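I began to learn the cello in January, at the age when my friends begin to complain about their knees. My teacher is Samah Kabbaj, who gives lessons in a small room above the bakery in Ellville.
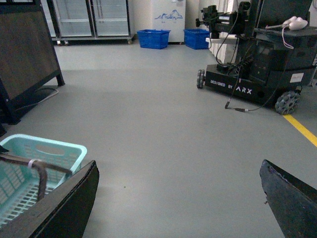

Samah has a rule that the first minutes are without the instrument. We clap, we sing, and I am very bad at singing in English because I think too much about the words. My sheets are always in the wrong order, so I have decided to buy a plastic basket with a handle hole in the rim, like the light teal one in the photo, and carry all my music in it. Then we play scales for 30 minutes.
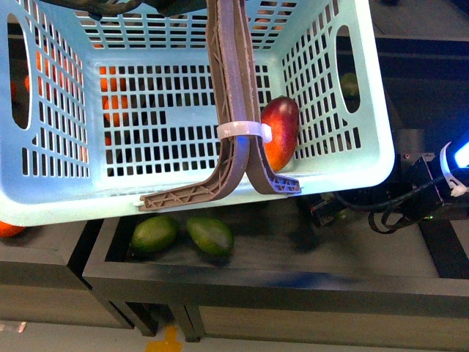
Light blue basket with slotted sides.

My cousin Amr Helmy studied with a strict man in Traddale and stopped after 2 years. He still speaks of those lessons with a small voice. Samah is strict too, but she tells me which bar was good before she tells me which 5 were not.
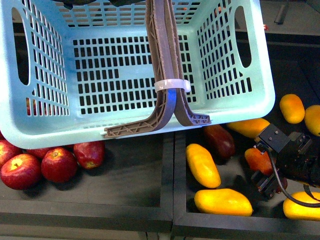 Last week she asked me to play for another pupil, Imre Bognár, who is much better than I am. I forgot the second page completely. He waited, then he hummed the next note for me, and I went on to the end. On our next lesson we start the Fahmy duet, and I have the lower part.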